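Equipment Planning for Small Automation Cells
Handout 3: Reading a quote when you'd rather not
Instructor: Evaristo Gallegos 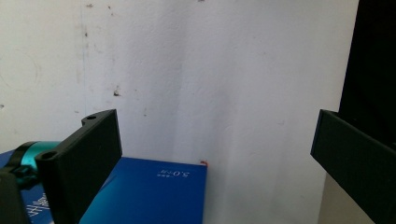
Last week we left off with the Savwood quote, and most of you took the bottom line at face value. Please stop doing that. The price of the hardware is the number a seller wants you to look at, and it usually tells you the least about what you'll spend.

What the quote leaves out

Fingers wear, and they get swapped when the product changes. Savwood lists a spare pair at $65. Fine, but how many pairs a year? The quote doesn't say, and when I asked, the answer was "it depends on use." Write that down as an unknown, not as zero.

Mounting and cabling came to $558 on the Granemby job. It was not in the first quote. It was not in the second one either.

Labor is the big one. Somebody has to set up each new box size, check the grip and start over when it slips. Vendors call this "minimal." Ask them for hours, in writing.

About demos

A demo on one clean carton proves the gripper can handle that carton – nothing more. Bring your own boxes: glossy ones, dented ones, ones shoved up against a wall where there's little room for a finger. If the sales rep wants to pick the box, I'd wonder why.

The Drevstead plan asks for two grippers, one as a backup. I'm not convinced. A backup with no trained operator is shelf stock. On the other hand, Xavier quotes a 3-week repair time, and I have never seen a repair quote come in early.

For Thu 18 August

Redo the Savwood budget with a line for every unknown. Leave the amount blank if you can't support it. Bring one question you would put to the vendor, and be ready to say what answer would make you walk away.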